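Onwood Orchards Opens Persimmon Season With New Pick-Up Hours and a Free Recipe Sheet

Fuyu and Hachiya both available, first boxes out October 18, 2025 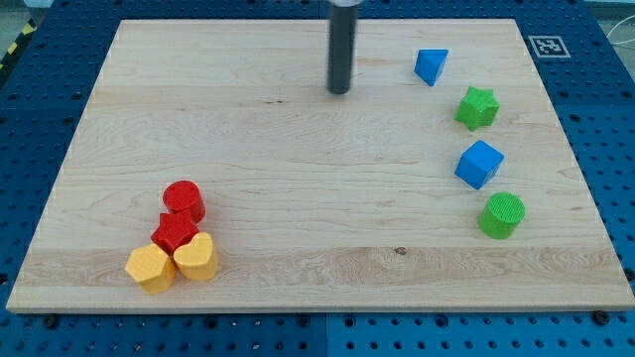

Njål Torvik
Press and Market Sales, Onwood Orchards

MILEDOV - Persimmons are in. Onwood Orchards will start selling this year's crop from the farm stand on Correa Road, with two varieties on the tables and a bigger supply than last fall. Boxes, half boxes and loose fruit. Cash or card.

The season is short. Once the cold storage is empty that's it until next year, so anyone planning on holiday baking should get an order in early.

What we have

Fuyu. The squat one, shaped like a tomato. Eat it firm, like an apple, or let it soften a little on the counter. Skin is fine to eat. Slice it crosswise and you get the star in the middle. Good in salads, good on toast with ricotta, good straight out of the box in the parking lot.

Hachiya. Longer, pointed at the bottom, deep orange. Do NOT eat this one firm. It will dry your mouth out like chalk and you will call us to complain. Wait until it feels like a water balloon, then scoop out the pulp with a spoon. This is the one for puddings, cookies and quick bread.

We get the same phone call every year from people who bit into a hard Hachiya. Please read the card in the box.

The crop

The orchard has 440 bearing persimmon trees, most of them Fuyu. A late frost in March had us worried for the young plum block but the persimmons were still closed up tight and came thru fine. Summer was dry, fruit is medium sized and very sweet. Color came on early.

"I've been eating them over the sink every morning," said Njål Torvik, who handles press and market sales for the orchard. "The Fuyus are the best we've had in a while. The Hachiyas need some patience, same as always."

Hours and ordering

The stand is open mornings and early afternoons all through the season. New this year - evening pick-up for phone orders, until 7 p.m., at the side gate. Give your name, take your box, done. No browsing at the side gate please, the lights over there are not good.

We are setting aside 600 boxes for pre-orders. The rest goes to the stand and to the Miledov farmers market. Limit of 4 boxes per household on pre-orders. Restaurants and bakeries should call seperately, we have a different price list for them and pulp in tubs.

Keeping them at home

Firm Fuyus last a couple of weeks in the fridge, in the crisper drawer. On the counter they soften faster, especially next to bananas. Hachiyas should ripen at room temperature, stem side down, not touching each other if you can manage it. Put one in a paper bag with an apple if you're in a rush. Ripe ones hold in the fridge for a day or two, after that freeze the pulp.

To freeze - scoop, mash, measure into bags by the cup, press flat, label. Most pudding and bread recipes call for one or two cups so it saves you digging around later. A whole ripe Hachiya also freezes well. Let it thaw halfway and eat it with a spoon, it's close to sorbet.

Recipe sheet

Every box comes with a free printed sheet. On it this year:

Baked persimmon pudding with cinnamon and nutmeg
Fuyu and fennel salad, lemon dressing
Soft persimmon cookies with walnuts (leave the nuts out if you need to)
Dried Fuyu slices, oven method

The oven method for the dried slices, for anyone who can't wait: wash and slice the Fuyus a quarter inch thick, pull off the tops, lay them in one layer on a rack over a sheet pan. Lowest oven setting, door cracked if your oven allows it. Turn them once. Start checking after three hours. They should bend and feel leathery, with no wet spot in the middle. Cool completely before they go in a jar. Thicker slices take longer, a lot longer, so try to cut them even.

Extra sheets are at the stand by the register. Take one for a neighbor.

Tastings

Sliced Fuyu will be out at the stand on opening day, plus a warm pan of the pudding while it lasts. Kids welcome. Dogs on a leash, and keep them off the fallen fruit under the trees, it upsets their stomachs.

About Onwood Orchards

Onwood Orchards grows persimmons, plums and a small amount of quince outside Miledov. Fruit is sold at the farm stand, at the Miledov farmers market and to local kitchens.

Press contact: Njål Torvik, at the farm office on Correa Road. Fruit samples for food writers on request, pick-up only, we can't ship the ripe ones.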